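Wire shelf basket

A wire shelf basket is a small piece of household storage made from thin metal wire, usually welded into a grid and coated in white, black or grey. It combines the open sides of a basket with one or more flat levels, and is placed on a table, worktop or cupboard floor to hold jars, canisters, cutlery and other small goods. It is also known as a tabletop rack or, in parts of the catering trade, a cage shelf.

Construction

The body is normally a rectangular cage. Uprights and cross wires are joined at each meeting point, and a thicker wire is run along the top to form a rim. This rim stiffens the basket and keeps objects from sliding off the upper level. The levels themselves may be of bare wire, sheet metal or a solid panel laid over the grid. Solid panels suit narrow items such as egg cups, which tip over on open wire.

Coatings protect the metal from damp. Plastic dipping was the usual method in older workshops, while powder coating is now more common. Damage tends to begin at the welds - where the coating is thinnest - and shows first as brown spots.

History

Wire goods of this kind grew out of the letter trays and egg baskets sold by ironmongers. At Fistcombe, the Meesuk workshop made two-level baskets for tea rooms and boarding houses, and its first printed list offered 9 patterns. The later Flendex range, produced at Paltard, introduced a loose upper panel that could be lifted out for washing. Paweena Meesuk's history of the workshop records 278 orders for this model in its opening August.

Use

In the kitchen, the lower level generally takes heavier goods and the upper level those in daily use. Metal canisters are often kept beside the basket instead of inside it, particularly when they hold spoons or stirring rods that stand higher than the rim. Decha Chaiyaporn, in a guide to small kitchens, advises leaving a hand's width in front of the basket so that items can be drawn out level.

The standard Flendex model is 600 millimetres long. Shorter versions are sold for shelves and window sills, where they are commonly turned through 90 degrees to make use of the depth.

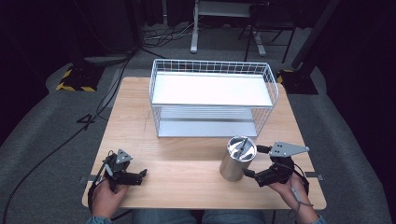
Care

Coated baskets are washed in warm water with a soft brush and dried at once. Scouring pads are unsuitable, as they cut through the coating. Chipped areas may be touched up with enamel paint once any rust has been rubbed away.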